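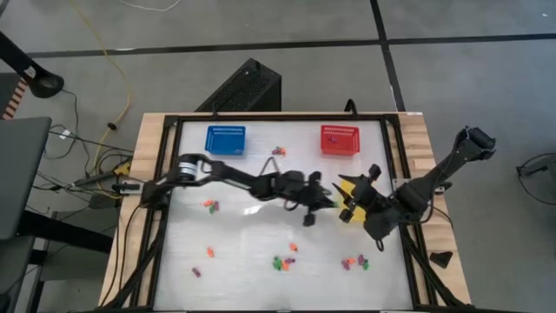 4.2 Does sorting supplies lead to more finished cards?

Advice on paper crafting at home returns again and again to one claim, that people who sort their supplies finish more projects. It shows up in demonstrator blogs, in kit inserts, and in the sales copy for storage furniture, and it is nearly always stated as a fact. We began with the belief that it might be true, and we still think it might be. What we doubt is that anyone has shown it. Part of the trouble is that "sorted" is used for almost any arrangement in which a container is present. Two small mesh baskets like the blue one and the red one in Figure 2 would pass as an organized work area under the loosest of the definitions we found, even with small colorful pieces still scattered over the white surface in front of them. Under the strictest, which asks that every loose piece be in a container before work starts, the same table would fail. A finding that holds under one definition and not under the other is not much of a finding, and most of the sources we read did not say which one they had in mind.

The only earlier study that reports numbers on this question is the Nernlow survey, which was filled out by customers of a mail-order kit club. It reports that members who owned a storage system finished more cards per month than members who did not. We see no reason to think the numbers were made up, but the survey cannot carry the weight that later writers have put on it. Members who buy storage are members who buy a lot of everything. They have more card stock, more stamp sets, more ink, and very likely more free evenings. A person who makes many cards will sooner or later run out of table and go looking for a shelf. The survey has no way to tell this person from one who bought the shelf first and then became productive, and its authors do not try. Later papers cite it as if they had.

The Plovham workshop notes have a different weakness. There, a teacher watched the same group of card makers over one season, before and after a tidy-up of the shared supply room, and wrote that output rose. But the tidy-up took place in April, and the sessions before it were spent learning to mask and layer, which are slow jobs for a beginner. By the later sessions the group was making simple one-layer cards with a single stamped greeting. We would expect output to rise under those conditions if the supply room had been set on fire. The notes are honest about the change in projects, and we learned of it from them. It is the summaries of the notes that leave it out.

We therefore went back to what crafters themselves had posted. The project logs kept on the Jania message board are useful for this purpose, for the dull reason that the board's posting form asks for a start date, an end date, and a short note on how supplies were kept. The set we received on 2020-12-03 held 3,427 logs for handmade cards, gift bags, and treat boxes. We dropped duplicates and logs with no end date, which left 3,271. The choice to drop logs with no end date deserves more attention than it usually gets. A project with no end date may be one that was finished and never updated, or it may be lying half glued in a drawer. If messy crafters quit more often, then dropping these logs hides exactly the effect we are looking for. If tidy crafters are simply better at filling out forms, then keeping them would create an effect out of nothing. We have no good answer to this. We ran the comparison both ways, and the direction of the result changed, which we take as a warning about the whole line of work, our own included.

Reading the notes raised a second problem. Two of us coded how supplies were kept, using the terms loose, partly sorted, and fully sorted. We agreed easily on the ends of the scale and poorly in the middle. A typical hard case read, in full, "ribbon in the jar, rest wherever." One of us called this partly sorted on the strength of the jar. The other called it loose, on the ground that ribbon is the one supply that everyone puts in a jar. Neither reading is silly. We settled such cases by talking them over, as is common, but talking a case over produces agreement and does not tell you who was right. Readers should treat the middle group with care, and we would not object to anyone who threw it out.

There is also the matter of what counts as finished. The Alcaraz guide, which many board members follow, tells crafters to call a card finished when the greeting is on and the envelope is chosen. Quite a few members go further and wait until the card has been mailed. For holiday cards this makes a large difference, because a card made early may sit for weeks with nothing left to do to it. Members who sort their supplies also seem to plan ahead for holidays, at least judging by how they write about them. On the mailing rule, these members look slow. On the Alcaraz rule, they look fast. The same person, with the same stack of spring cards, can be used to argue either side.

Julián Pacheco, who read an early draft of this section, argued that we were asking too much of a hobby. People sort their stamps and punches for the pleasure of it, he wrote, and a claim about output is only a polite excuse for the pleasure. We find this likely enough. Many notes describe an evening spent putting ink pads in color order with more warmth than they describe any card. But the excuse has a price. A beginner who is told that she will not finish anything until she owns the right drawers may buy the drawers and put off the card, and several logs read very much like that. One member listed 1,000 die-cut shapes filed by size and theme and, in the same post, a single birthday card still waiting for its front panel. One log proves nothing in general. We mention it only because the advice literature has no place for such a case at all.

A fair test would not be hard to design. Crafters would be given the same kit and the same pattern, and chance would decide who received the parts sorted and who received them mixed in one bag. Time would be kept from opening the bag to closing the envelope, and the time spent sorting would be counted for both groups. This last point matters a good deal. Every source we read that reports a gain leaves the sorting out of the total, so that an hour spent filling drawers costs nothing and ten minutes saved at the table counts in full. Accounts kept in this way will favor drawers whatever the drawers do.

Until such a test is run, we would limit the claim to something smaller. Some crafters who sort their supplies report that they enjoy the work more, and they report it often enough in the Jania logs that we are inclined to believe them. Whether they make more cards is open. In Section 4.3 we turn to prepacked kits, where the same claim is made with more confidence and, as far as we can tell, on less evidence.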